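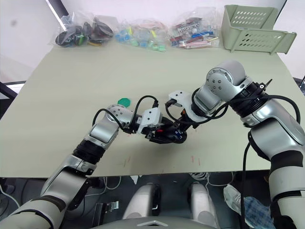

Bags of small items and a pale green basket along the far edge of a sorting table.

Sorting table

A sorting table is a flat surface set aside for small household or office objects that have no agreed place to live. Things are spread out on it, looked at, grouped, and put away in bags, baskets or drawers. The last step is the least well documented. The term covers both furniture bought for the purpose and, far more often, a table that was bought for something else and lost the argument.

A sorting table differs from a desk in that work is supposed to leave it. It differs from a junk drawer mainly in that guests can see it.

Name

The expression is borrowed from mail rooms and laundries, where it has a stricter meaning and somebody is paid to stand there. In the town of Turndale the same piece of furniture is known as a kadetero, a word of disputed origin that is also used for a person who starts tidying shortly before dinner. Local spelling varies. A household inventory from 1716 lists "one table for the small goods," with the goods themselves left off, and later readers have tended to sympathize with the clerk.

Surface and layout

Pale, plain tops are preferred. Gray-green, beige and off-white all show up small objects well, and they also show scuffs, which are generally left for another time. A patterned top is considered a mistake by anyone who has ever looked for a washer on one.

The usual arrangement puts containers along the far edge and keeps the middle open. Clear plastic bags are popular because the contents can be checked without opening them. Baskets hold more and reveal less. A basket may be stood upright for filling or laid on its side, in which position it works as a kind of garage. The two schools do not mix well in one family.

Typical contents

Older guides divide the contents into things with a use, things with a mate somewhere else, and cable. Cable is given its own class on account of volume. It should be coiled loosely, tied once and laid down, after which it may be referred to as a bundle. Uncoiled cable is referred to in other ways.

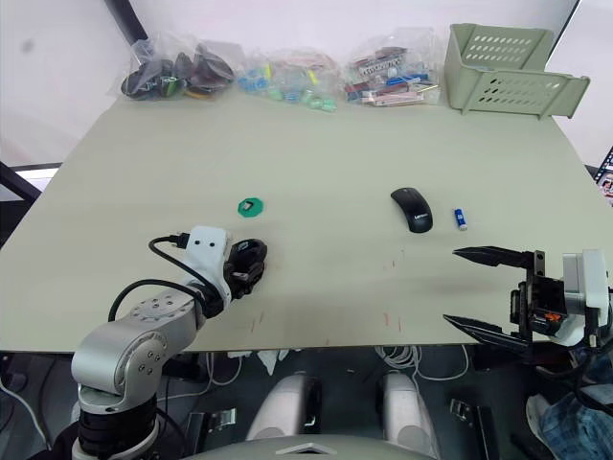 Photo: Maiara Rocha, 5/22/23. Reproduced with permission.

A computer mouse, such as the black Lenovo one near the coiled cable, is a common resident. Mice tend to outlast the computers they came with and are kept in case of need. The need, when it comes, is usually for a different mouse.

Small flat pieces in a single bright color make up much of the remainder. The green disc with a dark square opening at its center belongs to this group, which sorters call "parts." A part is any object too well made to throw out and too far from its parent object to be useful. Under the common household rule, parts are bagged together and the bag is labeled. In practice the label reads "parts."

Methods

The Roman method, named after a street in Turndale and unconnected with the empire, requires that every object be picked up only once. The sorter lifts it, decides, and puts it in its final container. Followers describe the method as quick. Their relatives describe a good deal of standing still with a battery charger in one hand.

The Arkasska method allows objects to be moved as often as necessary, provided each move is toward the far edge. Items that reach the edge go into the nearest bag. It asks very little judgment of the sorter and has been recommended for children, tired adults and the week after a move.

A third approach is to cover the table with a cloth. It is not recognized as a method, although it remains the most widely practiced.

Sessions of 15 minutes are often advised. The advice first appeared in a Turndale housekeeping pamphlet, which also supplied a checklist with 11 headings, the last of which was "Other." Surviving copies are blank except under "Other."

Record

The largest sorting session claimed in the town took place one June, when a single table was cleared of 505 objects in an afternoon. The claim has been questioned on the grounds that a box of paper clips was entered individually. The table was full again by the following weekend, and no objection has been raised to that part.

See also

Cable management
Junk drawer
Kadetero (person)
Spare room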